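Talk notes: Saturday slot, 2.15 pm, the upstairs room at Gunddale
Working title: What I got wrong about running a repair library

SLIDE 1. HELLO
Say who I am. Say thanks to Boonsong Nakpan for the invitation, and for reading the first draft (he crossed out the whole opening, quite right too). Check they can hear me at the back. Water on the left, clicker in right hand, don't swap them over like last time!

Start with the toaster story. Short version. A woman came in to our very first evening at Ovside with a toaster wrapped in a tea towel, and I said I'd have it going in ten minutes, and two hours later she went home with the tea towel and a carrier bag of toaster. She came back the next month with a lamp, bless her. Pause for laugh, if there is one.

SLIDE 2. WHAT WE ARE
Quick, because half the room will know. A lending library for tools, plus one repair evening a month. You can borrow a sander, a socket set, a wallpaper steamer, and you can bring in your broken thing and sit next to somebody who has mended one before. We don't take the thing off you and hand it back fixed – you sit down and you hold the screwdriver. That rule has caused more arguments than anything else we do, and I'll come back to it.

We have 144 items on the shelves at Ovside. I'd guess a third of them do nearly all the work.

SLIDE 3. MISTAKE ONE: BUYING WHAT I WANTED
I spent our first grant like a child in a sweet shop. Belt sander. Biscuit jointer. A lovely Japanese pull saw from a catalogue that I have personally borrowed more than everybody else put together. What did people want? A long ladder. A drain rod. A decent drill with both batteries charged. Somebody asked for a cake stand in week two and I was quite sniffy, and now we have three and they are never in.

Ask the room: what's in your shed that you've used once? Let this run for a minute or two. It wakes them up after lunch.

SLIDE 4. HANDS
This is the bit about grip, go slower here. Most of what goes wrong on a repair evening is in how people hold things. They hold a screwdriver like a pen. They hold a hacksaw like it might bite. You can talk at them about torque all night and it does nothing, and then you turn their wrist over a little and off they go.

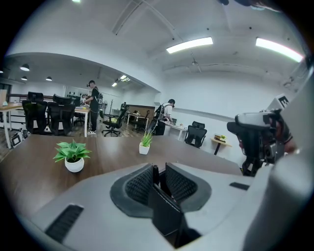 Slide 4: a hand round the grip, tool up in the air

Mention the handle box. It's a shoebox of odd handles – file handles, trowel handles, a bit of broom – and new people try them all before they pick up anything sharp. Left-handers especially. I had been handing left-handed people right-handed snips for a year and telling them to practise. Sorry, all of you.

Also mention sore thumbs. Anyone with arthritis will tell you fat handles beat thin ones, and pipe lagging costs next to nothing. If you take one thing home from today, make it pipe lagging.

SLIDE 5. MISTAKE TWO: THE FORMS
Our first sign-up form was four pages long. It asked for two forms of ID and a reason for borrowing. A reason! For a spirit level! The Sarneck group sent me theirs, which was one side of A5, and I was too proud to copy it until spring. Joining picked up the same month.

What we ask now: name, address, phone number, and would you like showing how it works. Most people tick yes, and the ones who don't tick it usually stay for the chat anyway.

(If somebody asks about insurance, I'll do that at the end, it's dull and it needs the handout.)

SLIDE 6. THE BENCH
Everyone asks about the bench. Ours is too high. I built it to suit me and I'm tall, so shorter people end up working with their elbows out by their ears. Get the bench right before you buy a single tool. Elbows just above the top, room for both forearms, something to rest on. Then stand at it yourself for a whole evening and see how your back feels on Sunday.
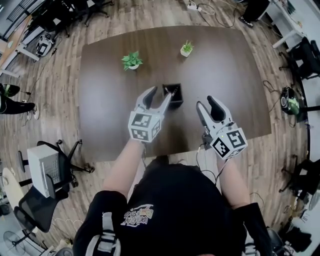

Slide 6: both arms over the table, one in each hand

The other thing is the surface. We went round and round on this. In the end we put an old blanket down for anything with small screws in it, and a magnetic dish, and I've stopped spending my evenings on the floor with a torch.

SLIDE 7. MISTAKE THREE: FIXING IT FOR THEM
Back to the rule. I broke it constantly in the first year. Somebody would be struggling with a plug and I'd reach over, only to be helpful, and I'd watch them sit back in the chair. They'd got their kettle mended and they'd gone a bit quiet. So now I sit on my hands, really and truly, and the new helpers think I've got a cold bum.

Tell the Iwasaki sewing machine story here IF there's time. Check the clock. If it's gone 2.45, skip to slide 8.

SLIDE 8. MONEY
Be plain about it. It costs us 2,000 pounds a year to keep the doors open, and over 100 of our members pay the annual fee. The rest comes from the cake table. Yes, the cake stands. Blades and drill bits are the big surprise, we get through them like biscuits.

SLIDE 9. QUESTIONS
Insurance handout is in the blue folder. Sign-up sheet for the July visit goes round from the left. Leave the phone number up on the screen while people are talking, and get the extension lead back off Boonsong before I go for the train.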